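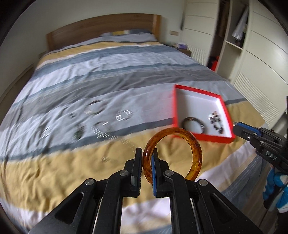
Amber-brown bangle, red box on the bed behind with the dark bangle and the beaded bracelet.

Filed under: Bench Notes / Jewelry Repair

Thursday, Sonddale

Started on the red box from the Hellton lot. Notes on the amber-brown bangle first, then the two pieces still in the box when the picture was taken.

Amber-brown bangle. Thick ring, smooth all over, high gloss. The color goes from orange to honey where the light gets through, and there is darker reddish-brown marbling in patches. The marbling is not even around the ring. I want to keep it that way in the listing photos and show both a clear stretch and a dark stretch, or buyers will think they got a different piece.

The lot sheet calls it amber. I am not writing that on our tag. Could be amber, could be pressed amber, could be one of the old plastics, and I can't tell by looking. Tag says "amber-brown bangle, material not confirmed" until the salt water test. No hot needle on anything from this lot. We marked the inside of a ring that way in January and it took longer to polish out than the test was worth.

Salt water, same mix as before: 200 grams table salt in 1000 ml warm tap water, stirred until clear, left to cool to room temperature. Use the tall glass jar, the bowl is too shallow for a bangle to float or sink properly. Rinse in plain water straight after and dry with the soft cloth. A float only tells us it is light enough to be amber. Some plastics float too, so write down the result and don't change the tag on the strength of that alone.

Weigh before the test, dry. The small scale tops out at 100 g, which is plenty for one bangle. Take the reading with the lid of the tray off, and zero it again between pieces.

Dark brown bangle. Has a pale silvery area on one side. Either a band set into it or a highlight from the surface, need to look at it under the bench lamp before I put anything down. If it is a metal band, this one does not go in the salt water. Check for a seam with a fingernail and the loupe, and look at the inside as well as the outside. If there is no band it can go through the same steps as the amber-brown one.

Beaded bracelet. Dark reddish-brown beads with pale and silvery pieces between, and a pinkish part. It doesn't lie in a round, it falls into a narrow crooked loop. Do not soak. Don't stretch it to see what it is strung on, either. Turn the beads gently near one of the silvery pieces and look at the cord there. If the cord is worn, restring in the same order. Lay it out on the bead board and photograph it before cutting anything, pinkish part at the top of the board so we have a starting point.

I would like to know if the pinkish part belongs with the rest. May be a later repair, may be how it was made. Nothing on the lot sheet about it.

Cleaning. Dry cloth first on all of it. The Balaskas cream is fine on hard plastics but I haven't used it on anything that might be amber, and I don't intend to start with this one. No alcohol, no acetone, not even on a cotton swab inside the ring. If the gloss looks good after the cloth, leave it.

Box. Shallow, open, red outside and white inside. The white is useful for judging dark pieces, the dark bangle and the beads show up much better in it than on the gray tray. Bad for the beads in one way, they can end up in a corner against the bangle and get knocked. Put a strip of felt between them. The outside can be wiped with a barely damp cloth, the inside dry only.

Bed versus bench. The bed cover is striped, and with the amber-brown bangle you can see the stripes right through the middle of the ring. Good soft surface if something drops. For the listing pictures I'd go with plain cloth, stripes pull the eye away from the marbling. Bandadwood wants plain backgrounds on everything anyway.

To do:
- loupe on the dark bangle, settle the silvery area
- weigh, then salt water, amber-brown bangle only for now
- check cord on the bracelet
- felt for the box, 2 strips
- ask Hellton if there was any paperwork with the lot
- new tags, the old string ones shed

Salt is nearly out, top shelf left.

We use cookies to remember your settings and count visits. Accept all | Manage choices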